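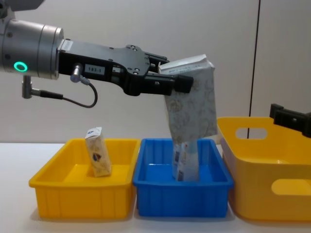
Carton sorting, left arm holding one over the blue bin

Posted in April by Burgi Gruber

Hi all, hoping somebody here has been through this. I'm working on a two-arm carton sorting setup for my thesis and I'm trying to figure out how to report the result without fooling myself. We trained a policy on 477 demonstrations, and I compared two ways of picking the moment to open the gripper. One uses a fixed height over the bin. The other lets the policy decide (we call that one Sollura, after a cat). Sollura looks better in my trials, but when I split things up by carton size the gap mostly goes away for the small ones and gets huge for the big gable-top ones. They hang so far below the fingers that a fixed release height seems kind of unfair to them. So is my result real, or did I just pick a bad baseline? And do I count it as a success if the carton lands in the right bin but falls over? My advisor is traveling and I have a draft due, so any thoughts are welcome!

Vorneck
Depends what you're claiming. "Learned release beats fixed height" is true and kind of boring. I'd add a third condition where the release height is measured from the bottom of the carton instead of from the gripper — you should be able to get that from a side camera or just type it in per item. If Sollura still wins on the big ones, you have something. If it ties, then what the policy learned is carton length, and that's still worth a paragraph.

On the tipping thing, report both numbers. We had 2 people score our videos separately with "right bin" and "right bin and upright" as different columns, and they disagreed way more on the second one than I expected (leaning against the wall, is that upright?). Write your rule down before you start scoring. Also shuffle the order of conditions. I ran all of one and then all of the other once, and the finger pads had worn in between. I had to redo the whole thing.

Yuen
just use more trials

Trellby
Agree with Vorneck on the third condition. I'd also make sure the bins don't shift between trials. If yours are touching each other, bumping one moves its neighbor, and a fixed-position baseline gets punished for that while a camera-based policy doesn't. I put 4 strips of tape on the table around mine and check them at every reset. And please put the per-size table in the main text, not the appendix. It's the part I'd want to read.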